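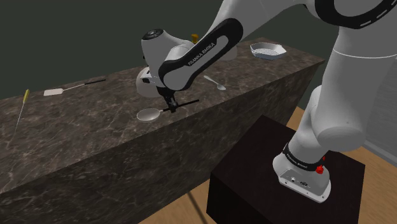

Friday, late, pot bench

Long day on the Flenport sherds and I finally feel like I'm getting somewhere with the gray ware. I laid out everything from trench 2 by level (took over Zorica's half of the table too, sorry Zorica!) and started over on the rims, ignoring the old bag labels until I'd made up my own mind. Twelve of them had been logged as bowls. I'd say ten are bowls and the other two are jar necks that broke right at the turn, so they look wider than they are. Easy mistake, I made it myself last season.

Then joins. I got one good one between the bottom of the ditch fill and the floor level, which makes me nervous about treating those as separate. The break is old, with dirt right into it, so it didn't happen in the wash tub. Latifa Sqalli thinks an animal burrow could have carried a piece down. Maybe, but it's a big piece, and I'd like to see her section drawing before I buy that. If the two levels really are one dump, the charcoal date we've been leaning on (the 2000 years everybody keeps repeating at me) only tells us when the wood grew, and we'd need seeds or something else short-lived from the floor to pin down the building. I've set aside the soil sample from the northeast corner for floating.

Tried the new adhesive on a plain body sherd, too thick. Thinned it and it went on fine but grabbed slower than I like, so the test piece is standing in the sand tray overnight. PLEASE don't bump it.

Side note, the comb marks on the jar necks look a lot like the ones in the Tomić report on Kikham. Same spacing, same little hook where the potter lifted off. I only have the bad photocopy though, and the plates are mostly mud. Zorica Hoxha says there's a clean copy in the Sitora boxes, under the maps.

Still to do: draw both necks, fix the bowl count in the log, relabel the floor bags, ask Latifa about the section. And more small zip bags, we're down to the giant ones again.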